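Keeping a paper notebook of phone calls

In July I began to write down every telephone call I make to an office. I mean calls to the bank, the dentist, the electricity company, the people who should repair the lift. I do not write down calls to my mother or to friends. For those I trust my memory, and if I forget something my mother will tell me again.

The reason was a bill. I had moved from one flat to another in Skevby and the company which sells me electricity, Breretti, continued to charge me for the old flat. I telephoned them and a polite man said it would be corrected. After one month I received a new bill, for 822 kronor, for the flat where I no longer lived. I telephoned again and a woman asked me: when did you call us, and who did you speak with? I had no answer. I said "before the summer, a man". I could hear that she was trying to be kind about it.

When English or Swedish is not your first language, the telephone is the most difficult place to be. In a shop I can point. In a letter I can use a dictionary and take the whole evening. On the telephone the other person speaks at their own speed, and there is often music or a child or a bus behind one of us. I used to say "yes, thank you" only to make the call finish, and afterwards I sat on the sofa and did not know what I had said yes to. I have lived abroad for many years and I still do this sometimes. Last winter I agreed to a newspaper.

So now I have a notebook. It is a plain one with lines, not expensive. Before I dial I write the name of the company and the question I want to ask, in a full sentence. This sentence helps me very much. If my voice becomes nervous I can simply read it aloud. Under it I leave six empty lines for the answer. At the top right I put the time, for example 10.40, and when the person says their name I write it as I hear it, even if the spelling is surely wrong.

My friend Poonam Solanki gave me the best advice. She worked in a call centre for several years and she told me that the people there like it when a customer repeats things back. I had always believed it was rude, as if I did not trust them. Now I say: "I will repeat what I have written, please tell me if it is correct." Usually they wait. One time the man at Skanura, where I have my home insurance, found his own mistake while I was reading. He had told me a fee of 550 and it should have been less. He thanked me, and I was proud the whole day.

Numbers deserve some words of their own. I can speak about politics in English but please do not read me a reference number quickly. Thirteen and thirty still sound the same to me when the line is bad. In my language we also group the digits in another way, so when somebody says "double four" my hand stops in the air. I ask for one digit at a time now, and I write with big spaces between them. It makes me feel like a child in school, but the number is right when I need it later.

I also notice which hour is good for calling. Friday after lunch is bad everywhere, and you can wait in the queue for up to 45 minutes. Early in the morning is better, just when they open, before they are tired of us all.

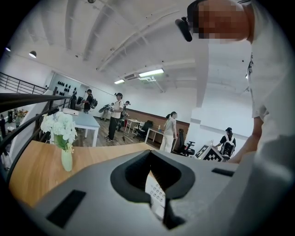
White buttons, and somebody in a white shirt.

There are people who say that all this can be done in an app, or in a chat on the website. I have tried. The chat at Agarwal, where I bought my washing machine, asked me to choose between four subjects and my problem was not one of them. When I typed my own words it gave me the same subjects again. In the end it showed me a telephone number, so I took out the notebook.

I have used more than half of the pages. It is quite strange to look back in it, because it is a kind of diary without any feelings. Dentist, 8.15, new time please. Lift, 9.05, they are waiting for a part. Lift, 9.10, still waiting for the part. Lift again. My handwriting becomes smaller when I am annoyed, I did not know this before.

The bill from Breretti was cancelled after my third call. I had the name, the hour and the words, and the conversation was very short. The lift is still standing on the ground floor with a paper on the door, and I will telephone them tomorrow morning when they open.

Contact | © All texts belong to the author of this blog | Back to top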